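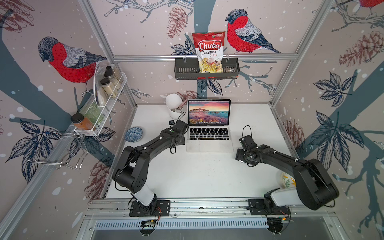

On Tuesday a list member in Villalba wrote:

> I've gone ahead and ordered Sostex for the whole hallway. The shop
> says it comes off clean in one pull, even after years, and that you
> can put it over any painted wall without prep. The patterned ones
> are lovely and I'm tired of looking at beige. My lease is up in
> March so I'll be able to report back. Has anybody else used it?

I haven't, and before you open the rolls I'd like to know what the shop means by "any painted wall." My landlord's idea of paint is one thin coat over whatever was there before. Peel-off paper sticks to that just fine. Whether the paint stays on the wall when the paper leaves is another matter, and I don't see that the shop has promised you anything there.

I went through the same thing with Narkby, which was also supposed to come off in one pull. The first strip did. The second took a patch of paint with it down to the plaster, and I spent up to 200 dollars on filler, primer and a match for a white that was apparently no white anyone sells. The printed sheet in the box said to wait 4 weeks after painting. I had no idea when that wall was last painted and I doubt you do either.

As for "even after years," how many years has the stuff been on sale? If it came out the winter before last, somebody is guessing.

I'm not against patterned paper. Birds and pine cones on a wall will cheer up a dark corner and I'd take them over beige too. But do a test piece first, low down behind a door, and leave it longer than overnight. Mine passed a test of 2 days and then behaved very differently after a summer.

Also, does your lease mention wall coverings? Mine did, in a paragraph I'd skipped.

If anyone at the Geltov end of the list has taken Sostex off a wall they didn't own, I'd like to hear how it went. Please say what kind of paint was under it. Shop reviews written the day it went up are no use to me.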